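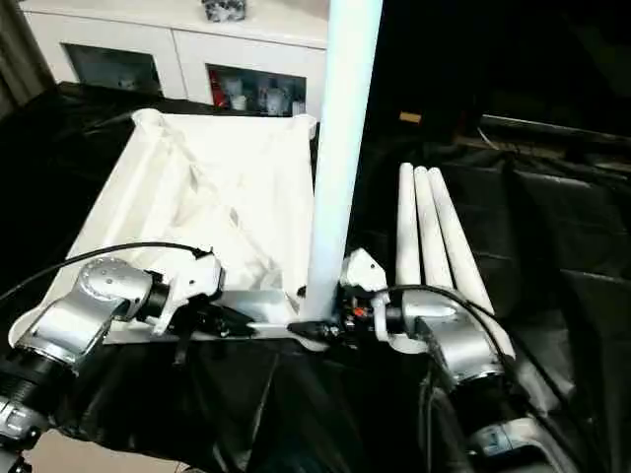

White fabric and a tall white tube on a surface covered in black plastic.

PRESS RELEASE
June 2018

Breka Public Contracts Tribunal sets aside water meter award

The Breka Public Contracts Tribunal has set aside the contract awarded to Gokari Ltd for the supply of 2,826 water meters to the district of Provau. The ruling follows a complaint by a losing bidder, Dương Supply, which was lodged in April.

The tribunal found that the district's contracts office changed the scoring rules after bids had been opened. The weight given to price was cut, and the weight given to delivery times was raised to match. Bidders were not told of the change, as the district's own purchasing rules require.

The tribunal made no finding of wrongdoing against Gokari Ltd. It has sent its papers on the conduct of two former officials to the district prosecutor, who will decide whether charges should be brought. The tribunal will not comment on that part of the matter.

Under the ruling, the district must run the tender again from the start and publish the scoring rules in full before bids are invited. Meters already fitted at 85 addresses may stay in place. No further meters may be ordered under the old contract — this includes spare parts and orders placed but not yet confirmed.

The district has also been told to pay the complainant's costs. It has 30 days to appeal to the Breka Court of Appeal.

The full ruling can be read at the tribunal registry during office hours. Printed copies are available on written request.

Media enquiries: Press Desk, Breka Public Contracts Tribunal

ENDS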